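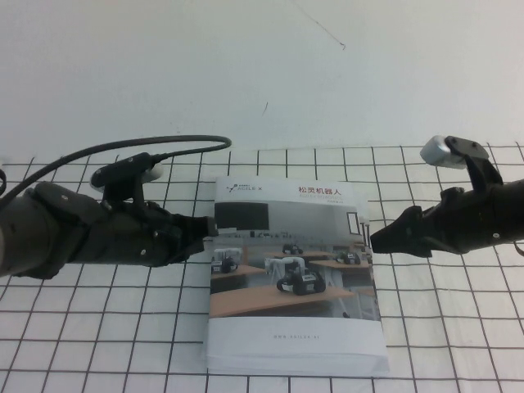
*A tabletop with a grid of thin black lines, in front of an off-white wall.*

# "The river was always the wrong way around"

The woman who draws the hiking maps of the Ornik hills did not want her name in this article. "People will call me when they get lost," she said, and she was only half joking. In Prandorari, where she lives since she was a student, most people know who she is anyway. Her maps hang in the bakery, in the school and in the small waiting room of the bus station.

We met in her kitchen in January, at four in the afternoon, when the light was already going. She made strong tea and put a plate of dry cookies between us. Then she asked me how I came from the station. I told her, and she corrected me on one street.

She began to draw maps because she was angry with the old one. The old map of the valley was printed for drivers, and the walking paths were added later by somebody who, in her opinion, did not walk. "There is a river, the Sowa. On that map it bends to the east before the mill. In life it bends after the mill. I stood there with my map and my wet shoes, and I thought, no, this is too much."

At first she wrote a letter to the printing house. They sent a polite answer and printed the same map again. So she bought a compass and a large block of paper with squares, and she walked the mill path herself, counting her steps.

"I have a good step for this," she told me. "It is short but it is always the same. Uphill it becomes shorter, so I had to learn how much shorter. I spent one whole summer on one hill. My sister thought that I was ill."

The first finished sheet covered only the south side of the hills. She sold 33 copies of it, most of them to members of her own walking club. The second printing, with the mistakes corrected, sold 444. Today the full set has 12 sheets, and a small publisher, Clernance, takes care of the paper and the shops. She still does all of the drawing by hand.

I asked why she does not use the satellite pictures, as everyone does now. She does use them, she said, and she does not understand why people expect her to be against them. "They are wonderful. But in my hills there are trees. From the sky you see the trees and you do not see the path. Also you do not see the dog."

The dog is a matter she takes seriously. On each of her sheets there is a small black triangle for a farm where the dog is loose. There is also a sign for a spring that is dry in August, a sign for a fence that can be climbed, and a sign for a fence that looks the same but should not be climbed. Some farmers were not happy with the last one. One of them came to her door to discuss it and stayed for dinner.

The names of places gave her more trouble than the paths. In the upper villages every meadow has a name, and often it has two, depending on which family you ask. She wrote down 552 names in her notebooks and put 123 of them on the maps. "The rest did not have room. I feel bad about it. There is one meadow which is called Too Late. I asked three old men why it is called so, and they told me three stories, and then they had an argument. It is a very small meadow, but I put it on the sheet with big letters."

How does she decide that a sheet is ready? She thought about this question for a while and turned her cup on the table. Her rule is that someone who has never been in the hills must walk a path with the new sheet and without her help. She waits at the other end, usually with soup. If the person arrives, the sheet goes to the printer. If the person arrives angry, she asks where it happened and goes there the next morning.

"My mother was the best at this," she said. "She could get lost in our own garden. If my mother arrived, the map was good."

At the moment she is working on the north side again. Two winters ago a storm took down a large part of the forest, and several paths had to move. One of them now crosses a stream which had no crossing before, and the people there have put a few flat stones in the water. She does not know yet if she will draw the stones. They could be gone by spring, and then someone will stand there with a map and wet shoes.

When I left, it was dark and had started to snow a little. She explained to me the shorter way to the station, twice, and then she took an envelope from the drawer and drew it on the back. I was there eleven minutes before my train.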